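The pegboard is up and I can't stop looking at it

I have wanted a pegboard since I was about nine and saw one in a neighbor's garage, the old brown kind with a painted outline around every hammer and saw. It took me until this October to get one of my own. It's white, it went up on a Tuesday night, and I've found an excuse to walk past it every day since. I went in there yesterday to get a stamp. We don't keep stamps in there.

Some background for anyone new. When we moved to Tulia the tools went into a plastic tote, the tote went into the hall closet, and then the vacuum went in front of the tote. So every time a chair got wobbly I had to decide if it was wobbly enough to move the vacuum, and usually it wasn't! We sat on some very questionable chairs. Then in the spring I started doing small repairs for fun (lamps, drawer runners, the latch on the side gate) and the tote got dug through so often that one end of the lid cracked.

I'd been thinking about a rolling tool chest, the kind with the shallow drawers. They're beautiful. They also start at more than I wanted to spend, and I know myself with drawers. If it's in a drawer I will buy a second one. I own two tape measures, two sets of hex keys and, for reasons lost to history, three putty knives, all because the first one was in a drawer.

So, pegboard.

Picking the board

I went back and forth between hardboard and metal for weeks. Metal holds more and doesn't chew up around the holes over time. Hardboard you can cut with whatever saw you've got. I read a ridiculous number of arguments about it, including one thread with 243 replies, where people were getting heated about hole spacing by the second page. I loved every minute of it. If you're going to do this, do look up hole spacing before you buy hooks, by the way, or you'll end up like me with a bag of hooks that fit nothing in my house.

The board came from Rorach, the hardware store out past the feed lot, and it was $34. The guy at the counter asked what I was hanging and I gave him a much longer answer than he was expecting. He was very nice about it.

White was the right call. I was worried it would look like a dentist's office, but the tools just jump off it. Anything with a colored handle looks like it's showing off. I had no idea how cheerful a screwdriver could be.

The layout

My big plan was to lay everything out on the floor first. I taped off a rectangle the size of the board on the living room rug and moved tools around inside it for most of an evening with a bowl of popcorn next to me. I recommend this part to everyone. It's like arranging furniture in a dollhouse except you get a wrench at the end.

What I learned on the rug is that I only reach for a handful of things over and over. The pliers, the adjustable wrench, one screwdriver, the scissors, the scraper. Everything else is a guest star. I'd been picturing the whole board packed edge to edge like the garage of my childhood, and once the favorites were laid out with a bit of room between them I liked it so much better that most of the tote stayed in the tote. (The tote has a new lid. It's living a quiet life under the stairs.)

The other rug lesson: long things want to hang low. I had a notion of lining everything up by height, short to tall, like a school photo, and it looked terrible. Putting the long-handled stuff on the bottom row means it can hang down past the edge of the board and not cover up anything. It makes the board feel bigger than it is, too.

Getting it on the wall

You need a gap behind the board so the hooks have somewhere to go. I knew this. I had read it in all 243 replies. I still held the board flat against the wall, marked my holes, felt extremely proud, pushed in a hook to test it and watched it bounce right back out. Spacers! They were in a little bag taped to the back. Take the bag off first, then start feeling proud.

After that it was a pretty quick job. Find the studs, level, mark, drill, check the level again, eat a cookie, drive the screws. The only swearing came from the upper corner, where the stud was not where the stud finder said it was, and now there's one extra hole in the drywall that the board hides completely. I'm only telling you because I'd want you to tell me.

The white hooks are Dralar ones, and they came in bags of 5. I bought one bag to see if I liked them, and then I liked them and had to go back. I went with plain single-prong hooks for nearly everything. There are all kinds of clever attachments out there (little cups, double loops, a thing that holds a roll of tape) and I'm trying very hard to live with the simple ones for a few months before I go wild. 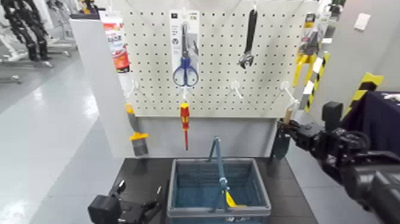

Pliers, wrench, scissors, screwdriver and scraper brush, all within reach of the bench. One hook still up for grabs!

I know the scissors are still on their card. I have every intention of taking them off, but the card hangs so neatly, and the handles are such a nice dark blue against it, that I keep leaving it for another day. Blades up like that they look like something in a shop. The wrench is my favorite hanger of the bunch. It's black with a silvery jaw, it tips over a little on its hook, and I straightened it maybe a dozen times the first night before I accepted that it likes to lean.

The long yellow handles on the pliers are what you notice from the doorway. I've decided all pliers should have yellow handles. I used to lose the old pair on the floor while I was using them, I'd set them down next to my knee and they'd simply vanish, and I don't see how that could happen with these.

And then the scraper! It's kind of a scraper, kind of a brush, with a gray shaft and yellow-orange bits, and it used to be the most annoying thing in the tote. It was too long to lie flat, so it stood up in the corner and caught on everything else coming out. It turns out to have been made for a hook all along. I've used it more in two weeks than I did all of last year.

About that empty hook

I've had strong opinions from the household about this. One camp says put something on it, it looks unfinished. The other camp (me) thinks an empty hook is the best thing on the board. When I'm halfway through a job and I've got something in my hand that doesn't have a home, a bit of wire or a clamp or the tea towel I shouldn't be using, it can go there for ten minutes and I know where it is.

I did try the small hammer there for a day. It swung every time the door closed and tapped on the board, very softly, like somebody being polite about wanting to come in. The hammer is back in the tote.

The work surface

The work surface under the board is black, and I'm a convert. I was sure it would show every speck of dust, and it does, and that has been good for me because I wipe it down. Small screws also show up beautifully on it. On the old pine table they'd roll into a knot and I'd be patting around for them like someone who's lost a contact lens.

It sits 34 inches off the floor, a bit higher than a desk. If you're on the tall side, go up. I was bending over the kitchen table for all those lamp repairs and blaming my age for my back, and it was just the table.

My one rule for it is that it gets cleared at the end of the day, even if the job isn't done. The tools go back on their hooks and the half-finished thing goes on the shelf. It takes no time at all now that putting away is just hanging up. I used to dread the end of a project because of the tote shuffle, fitting everything back in so the lid would close. Now it's sort of the nice part. I do it with the radio on.

Things I'd do differently

Buy the hooks after the board, obviously. If anyone local has an older board with wider holes, I have a whole bag of hooks for you, free, come and get them.

I'd also hang it an inch or two lower. I can reach everything fine, but my arms are long, and the other adult in this house has to stretch for the top row. Moving it means new holes in the wall and I'm not ready to face that. Maybe when we paint.

And I'd do the rug layout twice, on two different days. By the end of that evening I was making decisions on popcorn fumes. The screwdriver started out way over on the far side for no reason I can remember, and I swapped it under the scissors the next morning, still in my bathrobe. The great thing is that swapping takes four seconds. You pull the hook, you move the hook. I've rearranged the board more often than I've rearranged any room in my life.

Next up

The light in there isn't great after about five o'clock, so I'm looking at a clamp lamp or maybe one of those bars that goes along the top. I've also got my eye on a small parts cabinet at Rorach with clear drawers, which I realize are still drawers, but I could see into them! I think that makes it okay.

If you've got a pegboard, please tell me what's on it and where you put the awkward stuff. I especially want to hear from anyone who has found a good way to hang a level, mine is too long for everything and currently lives behind the door.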